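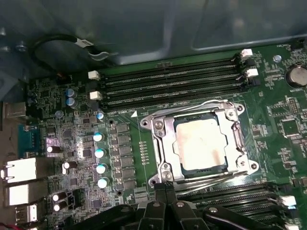
The ferry to Rindelon leaves at dawn, and my grandmother had us on the wharf an hour early with a thermos, two folding stools and the good biscuits. She was eighty and had never once seen the lantern fish come up. I was eleven and had talked about nothing else since May!

"Is it far?" I asked, for the pleasure of asking.

"Past Orotberg," she said. "Past everything."

Orotberg slid by on the left, all steep roofs and washing lines, and a man on the seawall waved a tea towel at us. Gran waved her whole hat. Then the harbour opened up and there was the sea, the proper one, grey and green and heaving about, and I ran from rail to rail because I couldn't bear to miss either side of it.

The skipper let me hold the chart. It was an old Druvedia chart, soft as flannel, and somebody had pencilled depths all over it — 74 fathoms, 171, and then, out where the shelf dropped away, 2192. I put my finger on that last number and felt my stomach go.

"That's where they live," said the skipper. "Down the bottom of that."

She cut the engine. We ate the biscuits. Gran told me about the dances at Krajčí when she was a girl, how they'd push the tables back and go till the milk cart came, and I was only half listening, to be truthful, when the water under us changed colour.

It went gold. Slowly at first, one smudge and then a dozen, and then the whole sea was lit from underneath like a paddock full of lamps, and the light moved, it turned and rose and turned again, and I heard somebody yelling with joy and it was Gran. She was up on her folding stool, hat gone, hanging on to my collar with one hand.

"They're dancing!" she shouted. "Look at them, love, they're dancing!"

I took her other hand, and she stepped down, and the skipper started clapping out a waltz.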